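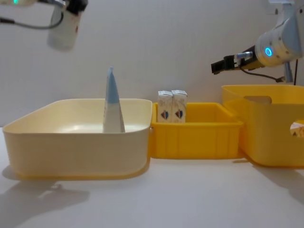

Cream tray, small yellow bin, big yellow bin. The cartons have already found a home!

Sorting Week at the Hurkby Rooms

Welcome to the gallery page for our big spring sort-out. I'm Angharad Sayce, and I look after the stores at the Hurkby Rooms, where we lend out craft and kitchen bits to clubs up and down the valley. We have 600 items on the shelves these days and the old cardboard boxes were giving up on us, so we've gone over to proper plastic containers, and I'm delighted with how cheerful it all looks. A white table against a white wall is a lovely place to sort things, by the way. Colours sing out, and you spot a stray at once.

A few notes on what's in the picture, for those of you who have been asking about the new containers.

The cream tray
My favourite of the lot. It's wide and shallow with rounded corners, so there's nowhere for crumbs or glitter to hide, and the inside has a proper shine to it. The tall pointed tube standing up in it has a pale blue tip and pokes well up over the rim. Tall things like that can stay in the tray until we've found them a shelf with enough headroom (Gwilym Morgan is moving the middle one up a notch).

The small yellow bin
Bright as a daffodil, with ribs down the front. The two little white cartons with the gabled tops fit side by side at the back, each with its red and dark blue heart showing. I do like a carton with a heart on it. Small boxes go in this size from now on, please, and they look so much smarter standing up than lying on their sides!

The big yellow bin
Deeper and a softer yellow, and you can see a little way through the plastic. There's an oval handle hole at the back and another opening at the side, with a peep of something patterned showing through. Morfudd Beddoe wants every one of these for the fabric cupboard and I may have to let her have them.

Labels
Qistina Subramaniam has drawn the new labels by hand and they are gorgeous, all 200 of them. Tie them through the handle holes on the deep bins, and stick them on the short end of the trays.

Coming up
The kitchen shelves are next, then the big cupboard under the stairs, which we hope to have finished by July. If you've borrowed a tray or a bin and it's still in your garage, do bring it back and we'll find it a place.

Page put together by Angharad Sayce, Thursday, April 1, 2021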